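Pallton Serviced Rooms - Set-up Guide for Residents
Section 6: Rubbish bags and the wall hook 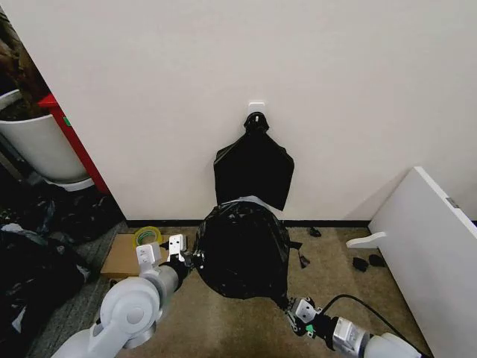

Page last changed: 11/21/18

6.1 What this section covers

Rooms at Pallton have a small adhesive hook on the wall for rubbish bags. One bag stands on the carpet below the hook and takes the rubbish. A second bag hangs from the hook, ready for use when the first is full. This section explains how to put up the hook, hang the spare bag, and close and take out a full one.

Rooms in the Petwood building have a fitted bin cupboard in the kitchen. If you live in Petwood, skip to 6.6.

6.2 What you need

One small adhesive hook with its strip (in your welcome pack)
Black bags (first roll in your welcome pack, more from the Zudon cupboard on the ground floor)
A roll of tape
A piece of flat cardboard, if you want to protect the carpet
A soft dry cloth

6.3 Putting up the hook

If there is already a hook on the wall and it is firm, leave it where it is and go to 6.4.

1. Choose a clear piece of plain wall. Keep well away from heaters, sockets and the door swing.
2. Hold a bag against the wall by its top and let it hang. Mark the height lightly in pencil so that the bottom of the bag finishes just clear of the floor.
3. Wipe the wall with the dry cloth. Do not use spray polish, which leaves a film that the strip will not stick to.
4. Peel the backing from one side of the strip and press it on to the back of the hook.
5. Peel the other side and press the hook to the wall at your mark. Hold it there for 60 seconds.
6. Leave the hook empty for at least two hours before hanging anything on it.

Note: Walls that were repainted in August should be treated as new paint. Ask at the desk before sticking anything to them.

Caution: The hook is meant for empty bags only. A full bag will pull it off and may take the paint with it. Damage to paint is charged under your room agreement.

6.4 Hanging the spare bag

1. Take one bag from the roll and tear along the line. Leave it folded flat.
2. Gather the top edge in one hand until it is narrow enough to twist.
3. Twist it a few times and tie it in a loose knot, leaving a loop.
4. Put the loop over the hook. The rest of the bag should hang flat against the wall.

Tie the knot loosely. You will need to undo it when the bag goes into use, and a tight knot in thin plastic usually has to be cut.

Note: Hang one spare at a time. With two or more on the hook the loops slip over each other and end up on the floor.

6.5 Filling and closing the bag in use

The bag in use stands on the floor directly under the spare. It can touch the wall and the skirting board. Black marks on the wall can be wiped off with a damp cloth.

1. Open the bag fully and push the bottom corners out so that it sits flat on the carpet.
2. Put heavy items in first. Boxes, trays and packets should be flattened.
3. Wrap anything sharp in newspaper and tape it closed before it goes in. This includes broken crockery, tin lids and razor blades.
4. Stop filling while there is still enough loose plastic at the top to tie. A bag filled to the rim cannot be closed properly.
5. Press gently on the sides to let the air out, working from the bottom upwards. Keep your face away from the opening.
6. Draw the rim together, twist it and tie it. If the plastic is too short to tie, wind tape around the twist three times.

Caution: Do not push down on the contents with your foot or knee. Bags split along the lower seam first, and carpet cleaning is charged to the room.

If a bag does split, put a short piece of tape over the hole on the outside and then place the whole thing inside a second bag. Do not rely on the tape alone.

6.6 Taking the bag out

1. Take hold of the bag with both hands, one on each side and low down. Do not lift a heavy bag by the knot.
2. Carry it to the bin store behind the Poojary entrance. Do not drag it along the corridor carpet.
3. Put it in one of the large bins marked General and close the lid.
4. Back in your room, take the spare off the hook, undo the knot and stand it open in the same place. Then hang a new spare as in 6.4.

Bins are emptied twice a week. The bin store is locked overnight, so keep a closed bag in your room until the morning and not in the corridor. Bags left in corridors block the fire route and will be removed.

6.7 Cardboard and tape

Cardboard does not go in the black bags. Flatten boxes, pull off any long strips of tape and stack the pieces beside the bag until you next go down - the cardboard cage is to the left of the general bins. Very greasy or wet cardboard is the exception and should go in with the general rubbish.

It is handy to keep the roll of tape next to the bag. Lay it on its side on a piece of cardboard, as the edges of the roll pick up carpet fluff very quickly and then will not stick.

6.8 If the hook comes off

1. Check the back of the hook. If the old strip is still on it, stretch the strip slowly away until it comes free.
2. If the strip has stayed on the wall, pull its tab straight down, close to the wall. Never pull it outwards.
3. Collect a new strip from the desk. Old strips cannot be used again.
4. Start again from step 3 of 6.3.

If the paint has lifted, leave it alone and report it on a repair form. Do not cover the mark with tape.

Next section: 7, Laundry and drying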